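What Did They Play Last? Encores in the Wulelix Fan Recordings
Project report, Popular Music Studies, second-year elective

1. Why encores

Anyone who has followed a band on tour knows the argument. You come home from the show, you go online, and somebody three cities back got the song you wanted. Wulelix fans have been having this argument for as long as there has been a Wulelix, and most of it is preserved on Covivine, the fan forum where the setlists, ticket swaps and very long reviews all end up. We both grew up on the band (one of us through an older brother, the other through a scratched copy of the second album from a library sale) and when the brief said to pick a body of live music and ask it one good question, we had our question before we left the room.

Does Wulelix really decide the encore on the night? The band has always let people believe so. Fans certainly believe so. There is even a Covivine custom of posting your guess at the interval and eating something horrible if you are wrong.

2. What we worked from

Our source was the pool of audience recordings that members of Covivine have traded and catalogued over the years. The catalogue lists 569 recordings. After we took out the ones with no encore on them, usually where the tape had run out or the taper had gone for the last tram, we had 512 we could use. They cover 143 shows, so many nights turn up more than once from different parts of the hall, and that was a great help when one copy was all crowd noise and somebody's keys.

We did not copy or share any of the music. The forum moderators gave us listening access for the length of the course, and we have kept our notes and nothing else.

A word about the sound. Some of these recordings are gorgeous! The winter run at the Halilović Theatre has a front-balcony tape so clear that you hear the bass player ask for water. The open-air shows at Sistirport are another matter, with wind over everything and a ferry horn that lands in the quiet verse of "Copper Line" as if it had been rehearsed.

3. How we did it

We listened to the final part of each show and wrote down every song after the band first left the stage, in order, with anything said from the microphone in between. Where a date had more than one recording we used the clearest and checked the others only if there was a gap. Each of us did half the shows, then swapped a batch to see whether we heard the same things. Mostly we did. The disagreements were nearly all over medleys, and over whether a bit of noodling that sounds like "Harbour Lights Off" counts as playing "Harbour Lights Off". We decided it needed at least one sung line.

We also sorted each show by whether it was part of a run in the same venue or a one-nighter. That was a late idea, and we had to go back through our early notes to add it. It turned out to be the most useful column in the spreadsheet, so we'd tell anyone starting a project like this to put the venue information in from the beginning.

4. What we found

The short answer is that it depends on where they are standing.

On one-nighters the encore hardly moves. The same pair of songs closes show after show, in the same order, and even the joke before the last one comes back in nearly the same words. We were a little crushed by this. The "shall we do one more?" that sounds so spontaneous on the Sistirport tape is there the next night, and the night after, with the same pause in the same spot.

Runs are completely different. Once the band is in a hall for several nights, the encore opens up. Old B-sides appear, covers appear, and on the Halilović recordings there is a request shouted from the floor, a bit of muttering, a false start in the wrong key and then a full version of "Winter Coat", which does not turn up in an encore anywhere else in our notes. We must have played that one to each other a dozen times. The crowd works out what is happening in stages and the noise just grows and grows.

So the fans who say the encore is fixed and the fans who say it is made up on the night are both reporting what they heard. They went to different kinds of shows.

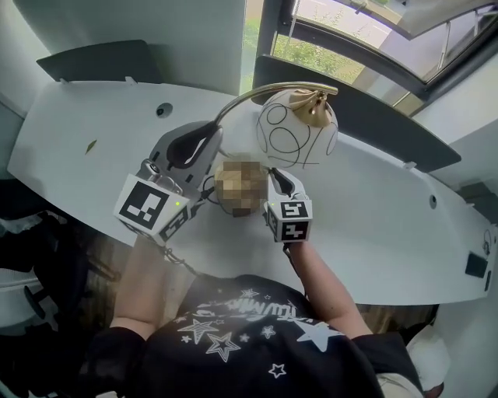
At the curved white desk in the study room, second term.

5. Problems

The recordings were made by people who love the band, and people who love the band tape the special nights. Runs are very well covered and the small towns are thin. There may be a one-nighter somewhere with a wild encore that never got recorded, and we can't rule it out.

Song titles were a headache. Covivine members use nicknames, and the same unreleased tune goes by 2 different names depending on which tour you first heard it on. We made a list of these and have attached it as Appendix B. Appendix A is the full table of encores.

We also had a plan to compare encore length with start time, but hardly any tapers note when the band comes on, so we dropped it. The one who did, bless them, wrote "8.40, finally" on every single entry.

6. Where it could go

We would love to hear someone try this with the opening song, which Covivine argues about far less and which might be hiding something good. Talking to the road crew would be the obvious next step as well. A crew member's paper setlist with the encore left blank, or filled in, would settle plenty of what we have had to judge by ear.

Our thanks go to the moderators and tapers of Covivine, who answered every question we had and several we hadn't got to yet. The encore table has been posted back to the forum's setlist section, where two corrections had already come in by the next morning. Both were right, and both are in the version attached.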